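Tauschregal im Mai: Nudik räumt die Schubladen leer

Was für ein Andrang! Schon am frühen Vormittag standen die Leute in Nudik bis zur Bäckerei Tanner hinaus, um beim großen Saatguttausch dabei zu sein. 300 Besucherinnen und Besucher kamen, und am Abend waren 3.313 Samentütchen über die Tische gegangen – mehr als je zuvor! Tomaten, Stangenbohnen, Mangold in allen Farben, dazu alte Salatsorten, die man in keinem Gartencenter mehr findet.

Besonders begehrt war die Buschbohne »Piltham«, von der es nur 100 Tütchen gab. Nach der ersten Stunde waren alle weg. Wer leer ausging, kann sich in eine Liste eintragen und bekommt im Herbst Saatgut aus der neuen Ernte (bitte Adresse leserlich schreiben!).

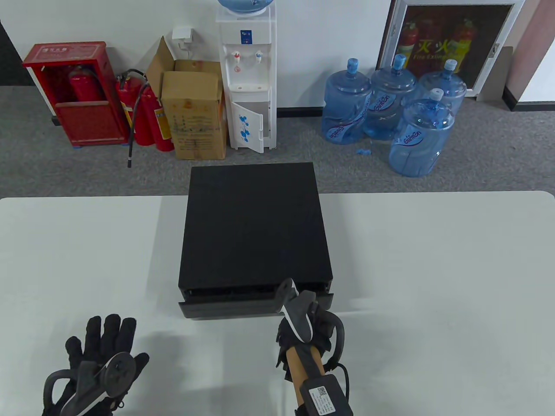
Rosalie Berchtold meinte, sie habe noch nie so viele junge Leute über Keimproben und Fruchtfolge reden hören, und wünschte sich fürs nächste Mal eine eigene Ecke für Kräuter. Gebhard Hauser hätte dagegen gern mehr Kartoffeln gesehen.

Und es geht weiter: Die Gärtnerei Jostovance stellt 6 Hochbeete zur Verfügung, in denen die getauschten Sorten den Sommer über wachsen dürfen. Gegossen wird abends ab 18 Uhr, Gießkannen stehen bereit. Wir freuen uns jetzt schon auf die ersten Radieschen!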